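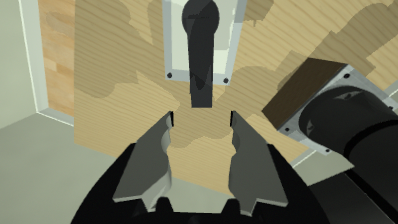 Umance asked at the gate whether we had come for the paper or for the river, and said most people pick wrong. We had come for the paper. The mill at Pinby opens its doors for one weekend each October, and this year 413 visitors booked, up from 388 the year before.

Home Visits Walks Archive Follow

Getting in

The tour starts in the yard at ten. You get a hard hat, a pair of foam earplugs and a sheet with a map on it. Bags go in a locker, and you need a pound coin for that. Our group was mixed: a few students, some retired printers and a family with two boys who wanted to see the big rolls.

The first stop is the pulp shed. Bales of waste card come in by lorry and are dropped into a tank of warm water, where a rotor breaks them up. It smells like wet cereal. The guide passed round a jar of pulp at each stage, from lumpy grey to something close to thin porridge, and explained how staples and tape are taken out along the way.

The machine hall

The Hämäläinen machine is 83 metres long and takes up nearly the whole hall. You walk beside it on a raised platform, starting at the wet end, where the pulp is sprayed on to a moving mesh. By the time you reach the dryers it is a sheet. The heat there is fierce and I was glad I had left my coat in the locker. Talking is hopeless, so the guide held up cards with the main points on them.

At the far end the paper is wound on to reels and cut down to width. The mill turns out 3,000 reels a year, mostly brown wrapping and envelope stock. A worker on the winder let us feel the edge of a finished reel, and it was still warm.

I would have liked longer in the testing room. They tear strips of each batch to check the strength, and the retired printers had plenty of questions, but we were moved on after five minutes.

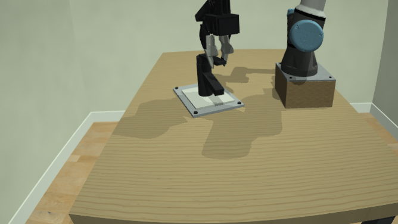
Practical notes

Parking is free but the field gets muddy – wear boots. The bus from the station stops at the bottom of the lane, a ten-minute walk uphill. Tea and soup are sold in the canteen until three, cash only. Children under eight can't go into the machine hall. Booking for next year opens in spring on the mill's own page.

This site uses cookies to remember your settings. Accept Manage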